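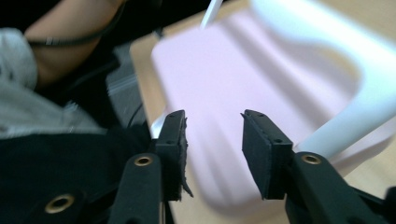
Gripper trials: foam pads on the bench

Sep 9, 2019

We've been having a great time at the Clenstead workshop this month! The hand-held gripper now has black foam pads on both fingers, and we've started comparing them with the bare plastic tips from the Planelura kit. So far we've done 11 household items with each set, mostly the awkward stuff: trays, lids, things with big curved handles.

The foam is my favourite by a long way. It gives a little when you close on a rounded edge, so you don't have to line everything up perfectly before you squeeze (my wrists are grateful). The bare tips still do better on thin flat things like cards. The left pad is getting ragged along its lower edge, with a bit of foam hanging off one corner, while the right one still looks nice and square. We want to see how they both look after 300 grabs.

Next up is the Sikder controller, which should let us run the same items on the small arm and see if what we learned by hand carries over. I can't wait for that one.

If you'd like a turn, the bench is open until 9 most evenings in September. Bring something tricky to pick up, the odder the better!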